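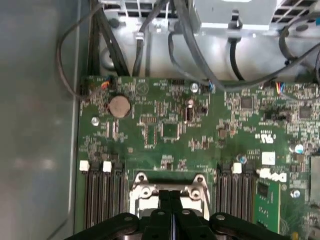
Siobhán Keane wants to know who signs the sheet now. If the arm pulls the memory and one of us only closes the lid, whose initials go in the box? Fair question, didn't have an answer at standup. Asked Rajput by email, no reply as of 4:30.

Bench notes, May, Lurnura teardown line, cell 2.

Dell desktops all morning. Job order same as before: memory out, then socket bracket, coin cell last. Front panel wires still by hand, too many colors and too many routings, not worth teaching.

Approach over the socket set to come straight down. Old path came in at a slant, and I didn't like it that close to the memory slots. White latches at the top of the slots are fine as a visual reference. The dark one isn't, dont use it. Changed this in the Drillodow recipe, old one kept under the same name with _old.

Cables over the metal cage: whoever preps the case has to check they're clear of the board before hitting start. Put this on the card at the bench. Card is already full, needs a second side.

People stuff, writing it down before I forget:

- prep used to be the job you got your first week. Now it's the one that decides if the cell stops or not. Pay grade hasn't moved. Raise with Tokier when they're in.
- 12 stops on the early shift. Most were prep, a couple were mine (gripper speed, see above).
- wrists. Two people say theirs feel better since we quit pulling modules by hand. Nobody misses it so far.
- what they do miss is talking. Used to be four at one bench facing each other, now its one per cell with a screen.
- target on the board says 800 a week. Was set before the cell went in and it assumes no stops. Asked for it to come down untill the recipe settles.

Siobhán again, after lunch: put two names on the sheet, prep and close, and leave the arm off it. Trying that from tomorrow. New sheets by the printer.

To do: spare finger pads, second side of card, chase Rajput.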